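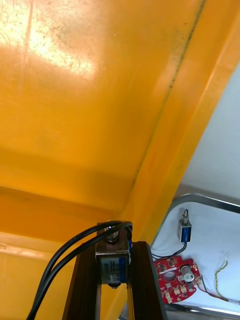 Most of the small parts that pass through the Brenulel repair shop in a week travel in yellow plastic cases and bins. Moataz Sqalli, who runs the bench, settled on yellow after two winters of losing dark hardware in gray trays. Bare boards, short cable ends and bright metal all show up against it. The finish scratches early, and the rims collect grime along the molded creases, so the cases are wiped every Tuesday.
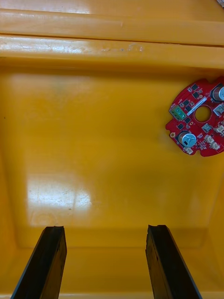
Should circuit boards share a bin with other parts?

Store them separately. A loose screw can scrape the solder mask or bend a component leg, and plain plastic gives no static protection during storage.

Metal stock follows different rules. Polished stainless bar marks easily and is kept away from the cases, upright where height allows.
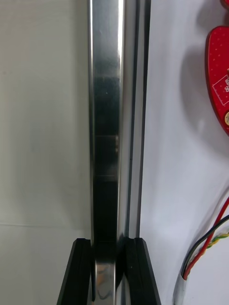 Hilde Aerts, who set up the shelving, allows 440 mm between supports for lighter sections and limits each shelf to 44 kg. Offcuts shorter than 215 mm go to scrap unless a job number is written on them.

Cable is sorted last. Ends with usable conductors are kept by core color, and stripped insulation is thrown out at the end of the shift.

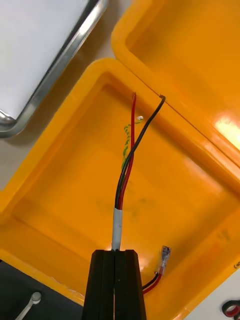

How long should a cable offcut be to justify keeping it?

The shop's minimum is 800 mm for mains cable. Shorter pieces are saved only for test leads.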